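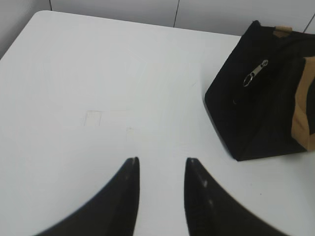 Zipper task, club notes for new people. Most of you will start on this one and most of you will hate it for a week. Goal is simple, arm grabs the pull, drags it along the track, lets go. Before any of that you need the setup right, and the setup is mostly bag position. Put the black bag on the right side of the table, up toward the wall, turned so one corner points down and left toward the fingers. Pull hanging on the side you can reach, ring end toward you. Leave the middle of the white top clear, the arm needs it to swing through.

What you need

The arm, powered off when you start
Bag
Something heavy to go inside the bag (bag of rice, old books, whatever)
Laptop with the Clullport script on it
Masking tape, a pencil
Second person on the stop button. Not optional

Step 1. Weight the bag

An empty bag slides. The fingers grab the pull fine, then the whole bag comes along for the ride and you think the grip is the problem. It's not the grip. Stuff it until you can tug the pull by hand and the bag stays put. Don't overfill or the seam bows out and the zipper binds.

Step 2. Home the arm

Power on, hands off, run home. Wait for it to finish. If it stops halfway, power off, wait, try again. Still stuck, get Heidrun. Do not push it by hand while its on, we lost a gearbox that way in January.

Step 3. Open the fingers

Start at 46 percent open. Wider and the tips hit the fabric on both sides before they get anywhere near the pull. Narrower and you have to be dead on, which you won't be. Gyula likes it tighter, he's been doing this for two years, you haven't.

Step 4. Line up

Jog in small moves. Get the tips above the pull first, then come down. Look at the wrist camera view AND get your head down next to the table. The camera lies about height. Everybody crashes once trusting it.

The pull lies at a slant so rotate the wrist to match it before you come down. 22 degrees is a decent first guess if you placed the bag like I said. Adjust from there.

Step 5. Close, slow

Speed setting 2. Not 5. Stop as soon as the motor current jumps, the script prints it. If the number keeps creeping up you're squeezing fabric, open up and back off.

Step 6. Drag

Save the closed position as point A. Jog along the seam to where you want to let go, save that as B. Then add at least one point in the midddle. The seam isn't straight, it curves over the top of the bag, and a straight line from A to B will yank the pull right out of the fingers. Svetozár uses five points. I use three and its fine on the slow setting.

Step 7. Run it

Partner on the button. Say "running" out loud. Run once at slow. Reset the zipper by hand with the arm PAUSED, run again. When you get ten in a row write it in the log with your name and the finger opening.

Stuff that goes wrong

Pull flops over to the other side. Happens. Flip it back, start from step 4.

Fingers slip off the ring. Go lower, grip the flat part of the pull instead.

Works three times then misses. Bag moved. Tape a corner mark on the table next time, pencil under the tape so you can find it again. Peel the tape when you're done please, it leaves gunk.

Script says no device. Cable. It's always the cable.

Ratden practice meet is March 14, 2018, zipper is one of the tasks, they bring their own bag so don't get too attached to your numbers. Questions to Lenka or me after club.

- Güven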